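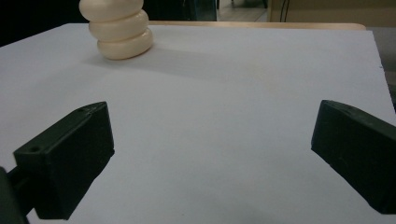
Stacking pebble soaps to cure: does it leave marks?

Home > Making > Soap and candles

larikmoth
Right, I need opinions before I ruin a batch. I've gone over to the rounded moulds this year (the pillowy pebble ones) and I love them, but they take up so much more room than my old square bars. I've started piling them three high on a white board on the table, the plain cream ones anyway, and it does save space. They lean a bit though! Rounded on rounded, so of course they do. My worry is whether they'll get flat spots or stick where they touch. Anyone stacked theirs for the full cure?

bunnag_suds
Don't do it. Sorry to be blunt. Soap wants air on every side and the bit in the middle of a stack gets none. I did a whole batch of ovals in towers once and every one had a shiny ring on the top and bottom. They washed fine but I couldn't sell them, and 40 bars is a lot of soap to give to your sister.

tallowandthyme
I stack and I've never had a problem, so there you go. I wait until they're properly firm, then pile them up and swap the order every few days so the bottom one gets a turn at the top. The contact patch on a rounded bar is tiny compared with a square one. If anything they get more air than my slabs do standing on edge.

bunnag_suds
Depends on the recipe though, doesn't it? A hard bar with plenty of tallow in it will put up with anything. Mine are mostly olive oil and they stay squashy for ages.

larikmoth
Ah, mine are olive and coconut, so somewhere in the middle. They came out of the mould 2 weeks ago and I can't dent them with a thumb, but I haven't tried very hard in case I do.

kettle_end
What's the board? If it's got a shiny coating you'll get sweat underneath, I had that on an old shelf and the bottoms went tacky. Greaseproof paper sorted it. Or a cake rack, but then you get rack lines, and some people mind that.

larikmoth
It's matte, I wouldn't call it shiny at all. I like it for seeing the colour properly, because cream on pine just looks yellow. Will try greaseproof under the bottom ones.

oldmarigold
I use the Lendel drying trays, the slotted ones. Dear for what they are but they sit on top of each other with a gap between, so you get your height without the soap touching. Worth a look if it's only space you're short of.

tallowandthyme
Had the Lendel ones and the slots marked my bars worse than stacking ever did! Each to their own. I went back to a bit of board and a window open in the morning.

bunnag_suds
We're never going to agree on this, are we. At least weigh a couple, larikmoth. Pick one from the bottom of a pile and leave one on its own, write the weights down and see if they lose water at the same rate. Then you'll know for your recipe and can ignore the pair of us.

larikmoth
That I can do. I've got the little kitchen scales out now. Will leave one lot stacked and spread the rest on the spare bed (the cat is going to be furious) and come back when they've had their time.

kettle_end
Put a sheet down first. Lavender oil does not come out of a duvet.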